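Home > Kitchen > Storage & Shelving
Posted in January by Rattana Kaewkla
385 shares | 30 comments

How to store plates upright without chipping them (and whether you should bother)

I have been suspicious of plate stands for years. Every tidy-kitchen account tells you that plates belong on their edges, like records, and that a stack is a sign of a disordered mind. I grew up with stacks. My mother's stack survived two house moves and five children.

Still, I had a drawer problem. Our good-coloured plates, the pastel ones, lived at the bottom of a pile under the everyday whites, so we never used them. Pongsak Petchrat, who lives upstairs and had given up on his own stands, handed me a couple and said I was welcome to them. I gave it a month. This is how I'd do it if you insist on trying.

What you need

- One stand per plate, or a rack with slots. Black wire or plain metal is fine. The Zindcombe rack I looked at in the shop was handsome and cost more than the plates.
- A flat surface that doesn't wobble.
- A dry tea towel.
- Something small and round, like an apple, for step 3.

Step 1. Sort by shape before you sort by colour

The websites want you to arrange by colour. Ignore them for now. What matters is how deep the plate is and what its rim does. A flat dinner plate will lean happily in most holders. A dish with proper walls takes up the space of two plates and tips forward if the slot is narrow. Ovals are the worst of the lot, and I've stopped trying with them. Mine stay lying down.

Step 2. Set the lower edge first

Hold the plate by its sides and lower it until the bottom edge is sitting in the holder, then let it lean back. Don't drop it in from above, and don't push from the front. If it grinds as it goes in, the slot is too tight and you'll have a worn patch in the glaze by winter.

You want it close to upright with a bit of backward lean. Dead vertical looks smart in a catalogue and falls over when someone shuts a cupboard.

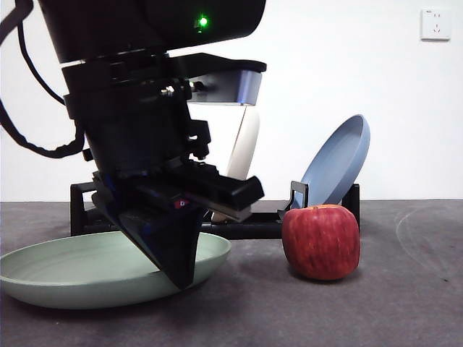

Step 3. Do the bump test

Put your apple in front of the stand and roll it gently into the plate. If the plate shifts, it will shift when you reach past it for the salt. Move the stand back from the edge of the bench or turn it a little and try again. I've seen advice to glue felt dots in the slots. I tried it on one stand and the dots came off in the wash-up water with a grey smear of glue, so I can't recommend that.

Step 4. Lay out the rest before you commit

This is the step the tidy people skip. Before buying holders for the whole set, put the plates you mean to store in a row on the bench or the floor and look at how much room they take side by side. Let the rims overlap slightly, as they would in a rack. Then measure your shelf. I did this after I'd cleared the shelf, and had to put everything back.

Lighter colours show scuffs less than you'd think, by the way, though cream shows every tea stain. Check the backs while you have them out. An unglazed foot ring will scratch whatever it's resting against, and that goes for stacks as well. 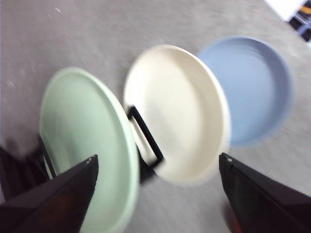 If you do end up with a mix of depths, put the shallow ones at the front where you'll grab them and give the deeper dish a spot at the end, with nothing leaning on it. My neighbour had his the other way round and had to lift out two plates every time he wanted porridge.

Step 5. Live with it for a month

Keep a stack going on another shelf and see which one you reach for. For weeknight plates, I went back to the stack within days. It's quicker to unload the dishwasher onto a pile, and a pile doesn't need dusting. For the pastel plates I've kept the stands, grudgingly, and we do use them more.

What I wouldn't do is buy a full set of holders on the strength of a nice photo. Chalerm Phetsri wrote in after my last column to say her stands have lasted for years with no chips at all, and I believe her, but she also lives alone and has no cat.

Next month: drawer dividers, about which I have similar doubts.

Filed under: plates, benchtops, small kitchens
1,297 views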